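J'ai fini par voir Ustine. Ça faisait des mois que Saimi me tannait avec ce film (Saimi Savolainen, pour ceux qui débarquent, c'est l'amie qui m'a déjà fait avaler quatre heures de documentaire sur les bergers caréliens, et je lui en veux encore un peu), et comme il repassait au petit cinéma du port pour deux séances seulement, je n'avais plus d'excuse. Me voilà donc un soir de novembre, dix-neuf personnes dans la salle, un radiateur qui claque, et le film qui démarre sans générique, directement sur une voix.

C'est la voix de Keskinen, le vieux facteur d'orgues dont le film fait le portrait. Enfin, portrait, c'est vite dit ! Pendant la première demi-heure on ne voit pas son visage. On voit ses mains, son établi, la nuque de son apprenti, et surtout on l'entend râler contre la colle. J'ai adoré. Je crois que je pourrais écouter quelqu'un râler contre la colle pendant toute une soirée, à condition que ce soit filmé avec autant de patience.

Ustine, c'est le nom du village où se trouve l'instrument qu'il restaure, un orgue de 1 554 tuyaux (il les connaît tous, il en insulte plusieurs) dans une église qui n'a plus de paroissiens ou presque. Le réalisateur, Adom Agyeman, y est resté deux hivers. Il avait fait avant ça un moyen métrage sur une piscine municipale, Tindcombe, que j'avais trouvé très beau et un peu froid, avec ces longs plans sur les carreaux et personne qui parle. Cette fois ça parle tout le temps. Ça se coupe la parole, ça se trompe de mot, ça laisse tomber une phrase pour aller chercher un tournevis, et on reste là, avec le bout de phrase, pendant que la caméra attend.

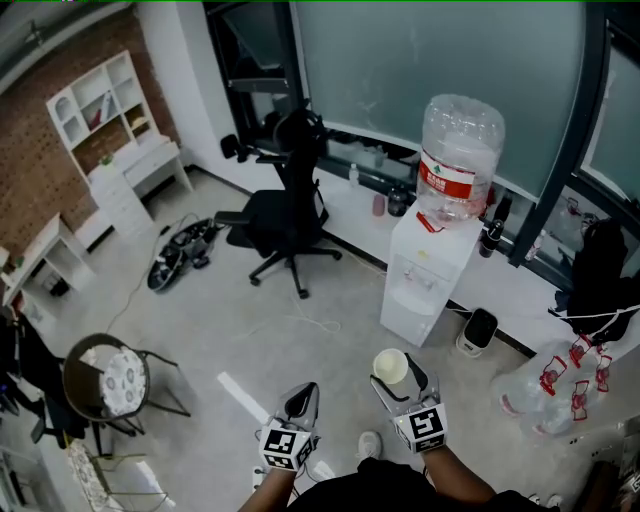
Il y a une séquence qui m'a vraiment prise par surprise. Keskinen accorde un tuyau, un tout petit, et il raconte en même temps comment son père accordait, à l'oreille, en fredonnant une note au-dessus. Et il se met à fredonner lui aussi, mais faux ! Il s'arrête, il recommence, encore faux. Agyeman ne coupe pas. On entend l'apprenti qui se retient de rire derrière, et le vieux finit par dire « bon, lui, il y arrivait » et passe au tuyau suivant. J'ai repensé à mon grand-père qui sifflait en réparant ses vélos, toujours la même mesure et demie, et que je serais incapable de retrouver aujourd'hui.

Bon, je râle un peu aussi, c'est mon blog. Le dernier tiers patine. Il y a toute une partie sur le financement de la restauration, avec des réunions filmées de loin dans une salle des fêtes, et j'ai décroché (le monsieur devant moi aussi, à en juger par sa respiration). Je comprends bien qu'il fallait dire que l'argent manquait, mais une scène suffisait, là il y en a quatre. Et la musique ajoutée, pardon, mais pourquoi mettre des nappes de synthé dans un film sur un orgue ? Saimi soutient que c'est ironique. Nous en avons débattu jusqu'à l'arrêt de bus et nous ne sommes pas d'accord.

La fin, je ne vous la raconte pas, mais je peux dire qu'on entend l'instrument, et pas du tout dans les conditions que j'imaginais. Pas de concert, pas d'applaudissements. J'étais contente d'être assise au troisième rang, on sentait les basses dans le fauteuil. Si vous le voyez chez vous, mettez au moins un casque correct, je vous en supplie.

À propos de le voir chez vous : le DVD est sorti chez Sondton, avec Tindcombe en bonus et un entretien avec Agyeman que je n'ai pas encore regardé. Le livret est mince, les sous-titres français sont bons à part deux ou trois termes techniques que Saimi a trouvés bizarres (elle comprend le finnois, elle, ça aide). Je prête mon exemplaire à qui le demande gentiment, avec retour avant les vacances s'il vous plaît, j'ai déjà perdu un coffret comme ça.

Ah, et pour celles et ceux qui m'ont écrit à propos du cycle de films muets : oui, j'y vais, oui, je ferai un billet, mais probablement pas avant d'avoir terminé celui sur les affiches que je traîne depuis juillet.

Ce blog utilise des cookies pour mesurer son audience. En poursuivant votre lecture, vous acceptez leur utilisation. Accepter | Refuser | En savoir plus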